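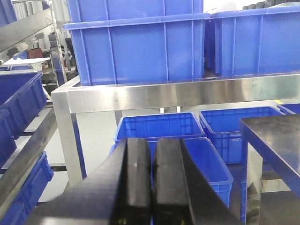
**Cleaning of surfaces in the shared kitchen: notes to session 3**

Course material by Veronika Mayrhofer, version of 9 November 2024

In the last session we spoke about detergents. Today we speak about metal, mostly stainless steel, and why it becomes dull although it is called stainless.

## 1. What stainless means

Stainless steel contains chromium. The chromium makes with the oxygen of the air a very thin layer, and this layer protects the steel below. When you scratch the layer, it comes back by itself, but only if the surface is clean and air can reach it. Please remember the word *passive layer*, it will come again in session 5.

The layer has enemies. The most common one in a kitchen is chloride, which we find in table salt and also in bleach. Small deep holes can appear. This is called pitting, and it cannot be polished away easily.

## 2. Brushed and polished finish

A brushed finish has fine lines in one direction. Always wipe along the lines. If you wipe across with something rough, you make new lines in the wrong direction and they will be seen from far away.

A polished finish has no direction, but it shows every fingerprint. Use a soft cloth.

## 3. Order of work

1. Remove crumbs and loose dirt with a dry cloth.
2. Wash with warm water and a mild detergent.
3. Rinse with clear water. Many people forget this step!
4. Dry at once, also the undersides and the feet.

White spots after drying are lime from the water. Put diluted vinegar on a cloth, wait a few minutes, rinse well and dry. Do not mix vinegar with bleach, never, the gas is dangerous.

Steel wool from ordinary steel should not be used. Small pieces stay on the surface and rust there, and then people think the stainless steel itself is rusting.

## 4. Case from the Ulow kitchen

In August Flurina Ortner found brown points under a drying rack. The salt container had been standing there for a long time. She cleaned the points with a mild cleaning paste and a soft cloth. Most went away, three stayed. Please discuss with your neighbor: which of them were probably rust from outside, and which were pitting?

## For the next session

Read page 41 in the reader. Bring one metal object from home which has lost its shine, and write down how you have cleaned it until now. Questions can go to Meinrad Strebel, room 359.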